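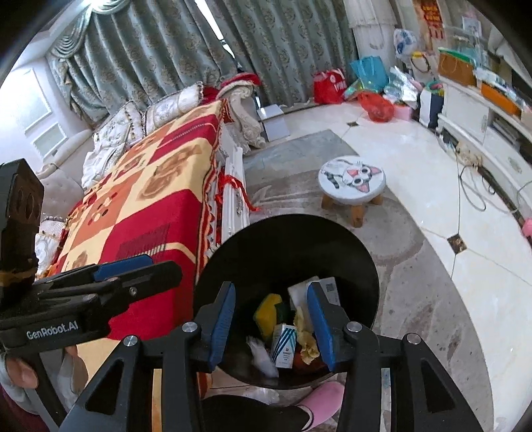

A household trash bin, with a sponge and cartons among the contents.

Chapter 2
The Long Way Home: Military Families and the Move Between Posts

When Ruby-Lee Paewai was 10 years old, she could tell you the color of every front door she had lived behind, and she would tell you whether you asked or not. Green at Dridport, where her father was first stationed. Brown, then brown again, then a sort of washed-out blue that her mother hated. Her father was an Army mechanic, and the family had packed up and gone wherever the Army needed trucks fixed. She is a grown woman now, with a uniform of her own and two boys who are keeping their own list of doors.

I begin with Ruby-Lee because the last chapter was full of ranks, commands and charts with a great many arrows on them, and it is easy to come away from all that thinking the military is made of boxes and lines. It is made of people, and a good many of those people go home in the evening to a kitchen, a pile of mail and somebody who wants to know what's for dinner. When the orders come, the kitchen has to move too.

In this chapter we will follow a family through one move from start to finish. Along the way we will look at what a set of orders says, who pays for what, how schools handle a child who turns up in December, and what happens to the career of a husband or wife who has to start over in a new town. Please don't worry if you have no military connection yourself. Most of the students I have taught didn't, and they asked the best questions.

What a move really is

Service members have a name for this kind of relocation. They call it a permanent change of station, or PCS for short, and I'm afraid the word "permanent" is a little generous. It simply means the member has been assigned to a new post for a long stretch, and is not going off for a few weeks of training with the plan of coming back to the same bed. A deployment is something else again, and we will leave that for Chapter 3, where it gets the room it deserves.

The orders themselves are dull reading. They give the new unit, the reporting date, and whether family members are authorized to travel. That last line matters more than any other to the people at home. If family travel is authorized, the household may go along, and help with shipping their belongings usually follows. If it isn't, the family has some hard talking to do, and we will sit in on one of those talks later with Bevan McPhee and his wife, who chose to spend 18 months apart so their daughter could finish high school with her friends.

Sorting, and the trouble with a weight limit

Every household gets a weight allowance for its goods. It depends on rank and on whether there are dependents, and anything over it may have to be paid for out of the family's own pocket. You can imagine what this does to a person's feelings about books! Ngọc Mạch, who married into the Army straight out of nursing school, told me she used to sort in the evenings after her shift, one room at a time, with one pile to keep and one to give away, and a good deal of arguing over things that sat between the two. She once carried a cast-iron pot named Hoani (there is a story, and it is hers to tell) on her lap across three states so that it wouldn't count against the total.

Family support offices can help with the planning. The one at Pima, run for many years by Ataahua Doolan, kept a shelf of pots, pans and folding chairs that new arrivals could borrow until their own things caught up with them. It sounds like a small matter until you have eaten supper standing up for a week.

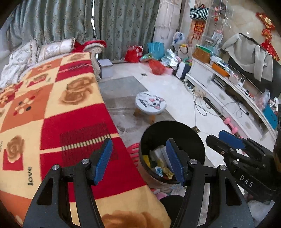

Before you read on

Keep a notebook beside you for this chapter, and as you read, try to answer these in your own words:

What is the difference between a PCS and a deployment?
Why might a family decide not to travel with the service member, even when they are allowed to?
Which costs of a move would never show up on a receipt?

The first section follows Shayne Ellery, a sergeant at Jument, from the morning the orders arrived. It was ten minutes before the school bus, and there was only one clean shoe to be found.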